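# The great down wash

The instructions came on a card tied to the laundry bag, and I didn't believe any of them. 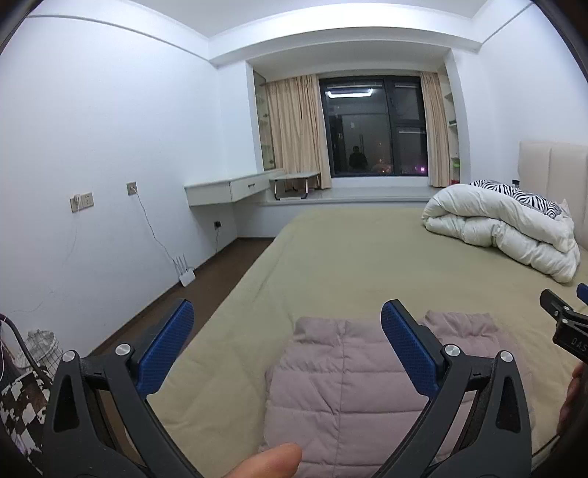
## Strip the bed first

According to Biljana Perić, the trouble with most people's bedding is that it never gets laid flat. She has run the cleaning counter at Purnik, a shop on the main street in Hindthorpe, long enough to have firm views on this, and her card says that anything filled with down should be spread on a bed, smoothed with the palm, and looked at before anybody goes near a washing machine. Pillows and covers get pushed up to the headboard. Bottom sheet stays on.

I have owned quilted jackets for most of my adult life and have never once spread one out to look at it. They live on hooks. They go in the machine when they smell of trains. So I came to the card with the feeling I get when a recipe asks me to sieve the flour.

Still, a pale pink quilted down piece on an olive sheet is a fair test. Pink shows everything, and olive is dark enough that you notice any stray feather that works its way out of the stitching. The white comforter can wait its turn, rolled up by the zebra stripes at the top end of the bed. Biljana's rule is one item at a time, which I suspect is good advice for the item and good business for the shop.

## What you are meant to be looking for

Flat channels, mainly. Each stitched row should have some lift in it. Where the filling has slid to one end you get a fat bit and a thin bit, and the thin bit is where you will be cold in January. You are also supposed to check along the collar, where skin and make-up leave a greyish line that no ordinary wash will shift unless it has been dabbed beforehand with a drop of mild soap on a wet cloth.

The collar advice I accept. I have seen my own collars.

The channel advice is harder to swallow. Kastriot Stan repaired outdoor clothing in Kastthorpe for years before he retired, and when I rang him he laughed for some time. "You can feel a thin patch when you put the thing on," he said. "You don't need to lay it out like a patient." He then admitted that he had always laid them out himself, on a table, but said that was different as he had been paid for it.

## The washing, and the sums

The trade price for a down jacket at Purnik is more than I paid for my last pair of shoes, so plenty of readers will want to do it at home. You can. Use a cool wash and a liquid made for down. Skip the softener. Close every zip. Rinse it twice, and when you think it's finished, rinse it again.

Zupan, a bedding label sold at the same counter, puts a leaflet in with its covers that recommends a full clean every 6 months. I asked Biljana who washes a comforter that often. She looked at the leaflet for a while and said hers gets done once a year, in July, when it can hang outside.

Drying is where people come unstuck. Wet down sits in lumps that look ruined, and the temptation is to turn up the heat. Don't. Low heat, a couple of clean tennis balls in the drum, and over three hours of your life. Take it out between rounds and break up the lumps with your fingers. My own first go went back in four times and smelled faintly of duck until the weekend.

## Putting it away

Then back to the bed, flat again. I grumbled, but I'll concede something to the card here: it is much easier to fold a puffy thing on a mattress than to wrestle it against your chest in a hallway. Sides in, bottom up, collar last, and press the air out slowly with a forearm. Vacuum bags are a bad idea for anything you plan to wear again before spring. A cotton pillowcase does the same job for nothing.

Comforters are better rolled than folded, Biljana says, as a hard crease in the same place every summer will wear the cover. I could find no evidence for this beyond her saying it. I've rolled mine anyway. It takes up half the wardrobe.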